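Dremance keeps its stock records, its orders and most of its institutional memory in one very large relational database called Tagle. Tagle is older than our logo and considerably better behaved. We need a database administrator to look after it.

## What you'd be looking after

- One main database holding 2000 tables, a fair few of them with "temp" in the name and dates that suggest otherwise.
- A read-only copy, used by the reporting team for queries of great ambition.
- Nightly backups, which you'll restore on a test server every month. We've met people who only take them.
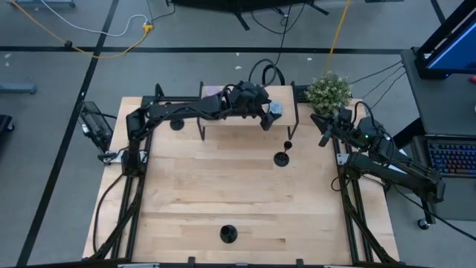 ## What you'd change

We're moving Tagle to a newer release in April, with a cutover window of 48 hours. The plan exists. It has been through 8 drafts, and the last one is nearly readable. You'd own it from your first week, along with Pusura, the home-made tool that ships our schema changes and occasionally ships them twice.
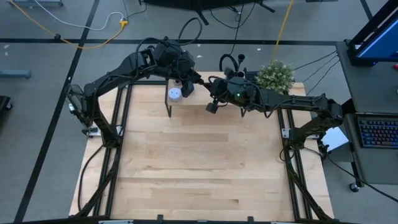 One of the developers would like it known that Pusura has only ever dropped the wrong index, never the wrong table, and that the index was slow anyway.

You should be happy reading a query plan, explaining a lock to someone who is cross about it, and writing things down afterwards. Shell scripting helps. Certificates are fine, but we won't ask to see them.

On call is one week in every 8, shared with the Trivus support desk. The phone rarely rings, apart from month end.

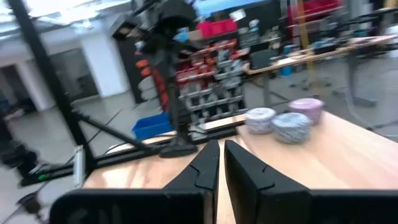

According to the support desk, month end is perfectly civilised if the reporting team can be persuaded to go home first.

## Pay and hours

Full time or four days, your choice. The salary band is in the application pack. You'd be in the office 2 days a week and wherever you like for the rest. 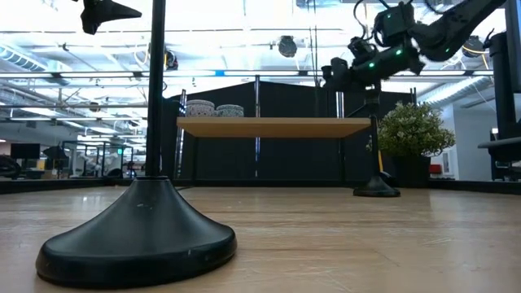
**Do I need to have run this particular database before?**

Any of the big relational ones will do, provided you've upgraded one in live use and can tell us what went wrong.

## Applying

Send a CV and a page on the worst query you've ever fixed to the Dremance jobs desk. Diagrams are welcome.

Posted 2022-01-07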